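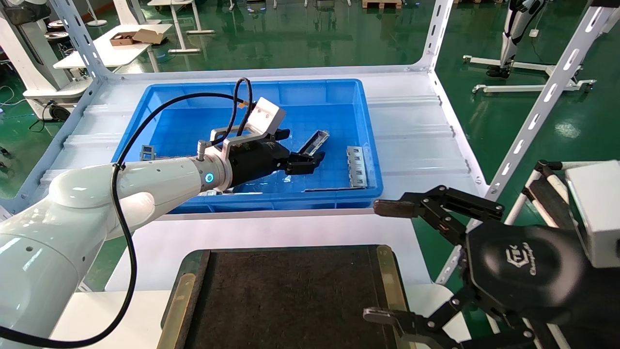

Westerberg parts area, after the April move
Posted Jul 22, 2021 by Maribel Rengifo

We moved the small parts out of the old stores room in April and onto the factory floor, beside the people who use them. This page is for staff at our other site, who will be doing the same thing, and for anyone who worked here before and wants to know where everything went. The building dates from 1957 and the stores room was original, including the counter. Names and bin labels are the ones we use in house.

The old stores counter
Inmaculada Mateos worked behind this counter for most of her time with us. The top was sold to a local cabinetmaker. The drawers were too far gone and went to the dump.

Empty stores room
The day after the last cart left. The marks on the wall are where the timber shelving stood. The room is now used for packaging and the spare doors for the paint booth.

Racking
White slotted uprights with ribbed white decks. The decks lift out for washing. We set the shelf heights with the shortest person on each shift in mind, and the top level is for overflow only.

Setting the levels
Jonatan Lie with the long level and a box of shims. The floor falls toward the drain on the north side, so the feet at that end are packed up. If you are fitting out your own area, check the floor first. We did it second and had to unload two bays.

The floor
Green epoxy. It went down over a long weekend and needed the whole week after that to cure properly. It is glossy and shows every boot mark, but a dropped part is much easier to find on it than on the old grey concrete.

Blue totes
Shallow blue plastic with a grid pattern on the bottom and a thick rim. We tried a deeper size first and people were reaching in to the elbow. A part sitting in one of these can be seen from the aisle.

Labels
Black on white, part number in large type, description underneath. Elsa Forsberg printed 3960 of them and then we changed the numbering for the Zinex family, so she printed those again. Put the label on the rack, never on the tote, as the totes go back and forth to the wash.

Slotted brackets
A stamped bracket with a row of rectangular slots. The edges are deburred but gloves are still required. They nest if you pile them up and then come out two at a time, so keep them to a single layer.

Loose pieces
Small plates, tabs and strips left over from kitting. They used to live in coffee tins. Each bay now has one tote for them, sorted at the end of the week. Anything that can't be matched to a part number goes in the scrap hopper.

Felt trays
Dark brown felt with brass-coloured rails down the sides. Finished parts with a visible face go on felt and nowhere else. Brush the felt out daily with the stiff brush - a bit of swarf in there will scratch a whole run before it's noticed. Replacement felt comes on a roll and is cut on the bench by the window.

Okar bay
Hinges and closers for the Okar cabinet. This was the first bay we filled and it has been rearranged the most. Heavy boxes are at knee height, fasteners at chest height.

Zinex bay
Thin dark parts with an oiled finish. They mark if they are left standing on end, so lay them down in the tote. Wipe your gloves before you go on to the bay beside it.

Potent bay
Only half full at present. The Potent order is due back in the fall and the empty levels are being held for it. Please don't park lunch bags here.

The gravel jar
Seven years of screws swept up from under the old counter, kept by Inmaculada in a pickle jar. It sits on the supervisor's desk. The current guess is 800 and the jar has not been opened to check.

Wash station
Totes go in dirty on the left and come off clean on the right. Let them drain upside down. Water sits in the grid pattern otherwise and the brackets will spot with rust.

Ronja Forsberg's drawing
The layout as Ronja first sketched it, on the back of a packing slip. Apart from the wash station, which was going to be where the pallet jack is now, we built it the way she drew it. A clean copy with measurements is pinned up in the lunch room.

What is left to do
Kick plates along the bottom level, a second light over the Zinex bay, and corner guards on the aisle side. The corner guards are on order.

If you have older photos of the stores room, Maribel would be glad to scan them. Leave prints in an envelope at the front office with your name on the back and they will be returned.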